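Storing cords, cables and tape so you can find them again

Most houses have one drawer where every lead, strap and length of string ends up. Ours was in the kitchen, under the tea towels, and for years the only way to get anything out was to lift the whole knot and shake it. The tips below are what we do now. None of them costs much.

Empty the drawer first

Tip everything out on a table or an old sheet. Don't try to sort it in the drawer. Untangle one piece at a time, starting with whichever end is on top, and don't pull. If a knot has gone tight, lay it flat and work a blunt knitting needle into the middle.

Make four heaps: power leads, thin cables, string and cord, and things you can't name. Put the last heap in a bag, write the month on it and leave it in the shed. Ours said May. If the bag hasn't been opened by the following May, take it to the tip. Most council sites have a bin for small electricals, and leads can go in there.

Check power leads while you have them out

Run each lead slowly through your fingers with the plug out of the wall. Feel for nicks, flat spots and places where the outer sleeve has pulled away from the plug. Anything with bare wire showing goes. Tape is no repair for a mains lead.

Look at the plug too. Brown marks round the pins mean it has been getting hot. On a plug you can open, check that the cord grip is holding the outer sleeve and not the coloured wires inside.

Extension reels should be fully unwound before they run a heater or anything else that draws a lot of power. A cable left on the drum can overheat.

Coiling

Round cable has a natural curl from the factory. Hold one end in your left hand and let the cable fall into loops the size of a dinner plate, giving it a slight roll between finger and thumb with each loop. If it wants to make a figure of eight, let it. Forcing it flat puts a twist in it, and the twist comes back as a kink the next time it's used.

Don't wind cable round your elbow. It is quick but it twists every turn the same way.

Flat cord and flat cable are different. They lie best wound one layer over another, like a bandage, with no roll at all. Start with a loop the length of your palm and keep the winding loose. The same goes for blind tape, curtain heading tape and webbing. If a flat tape has been stored badly and has creases, a warm iron over a damp cloth will take them out of cotton. Don't iron nylon or anything with a wire in it.

Ties

Garden wire cuts into soft sleeves, and rubber bands perish and stick. We use:

Strips of hook-and-loop tape, 20 cm long for power leads
Cotton tape tied in a bow for string and curtain cord
Paper-covered twist ties for phone leads
Cardboard tubes from kitchen rolls for anything short

A tube takes one folded lead and you can write on the outside. It also stands upright in a box, so you can see all of them from above.

Bags

Resealable bags are good for thin cords and for anything sold in a length, such as elastic or piping. Press the air out before you close them or they slide about and take up twice the room. Use clear ones. A label on a clear bag only has to say how long the piece is and what it was bought for – you can see the rest.

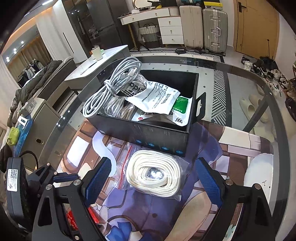
Make sure the contents are dry before sealing. Washing line that has been outside, or blind cord that has been wiped down, needs a night on the airer. A bag shut on damp cotton will smell within the week and the mark doesn't wash out.

Cords with loops can be a strangling risk to small children, whether they are on the blind or off it. Keep spare blind cord somewhere high, and tie off or cut any loop before you put it away.

Boxes and labels

We have a Trorby box with a lid for the power leads and a shallower Gudier tray for the bags, which stand in a row like cards in an index. Any box will do if you can lift it with one hand. Shoe boxes are fine, though the corners go after a year or two.

Label both ends of a power lead. A strip of masking tape folded over on itself makes a flag, and pencil lasts on it better than most pens. For the lead behind the television, write the name of the appliance at the plug end, so the right one can be switched off without following it through the dust. Nostik labels stay on longer but leave a gummy patch, which comes off with a little cooking oil and then washing-up liquid.

Old coffee tins do well for balls of string. We punch a hole in the plastic lid of a Zoëga tin, pass the end through from underneath and knot it loosely so it can't drop back in. Smooth the hole with a bit of sandpaper or it will fray the string.

What to keep

One spare of each sort is plenty. We threw out three kettle leads and have not missed them. Lengths of string under 40 cm go in the garden pot for tying up sweet peas. Cotton cord over that is kept, wound and bagged. Short ends of nylon go in the bin.

Seal the cut ends of nylon cord with a match, outdoors, and leave them to cool before you touch them. Cotton ends can be whipped with sewing thread or dipped in a little PVA glue and left overnight on greaseproof paper.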